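4. Loading the paper roll

I've set up 31 of these Kurek label printers now, so trust me, go slowly the first time!

1. Switch the printer off and open the lid.
2. Drop the roll in so the paper feeds from underneath. 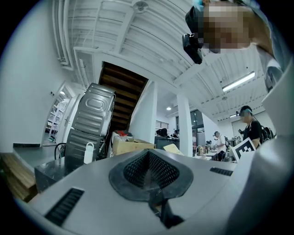
3. Pull out a hand's length of paper and slide the guides in until they just touch it — snug, no pinching.
4. Close the lid until both sides click.

Caution: the cutter behind the lid is sharp. I keep my fingers well clear of it. 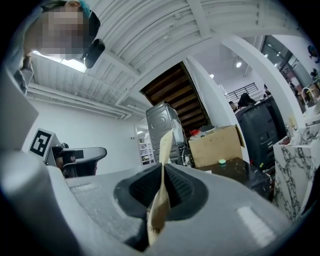 Folded strip of tan paper, with faint printing near the lower part.

5. Switch on and hold Feed. If you get error 23, go back to step 3.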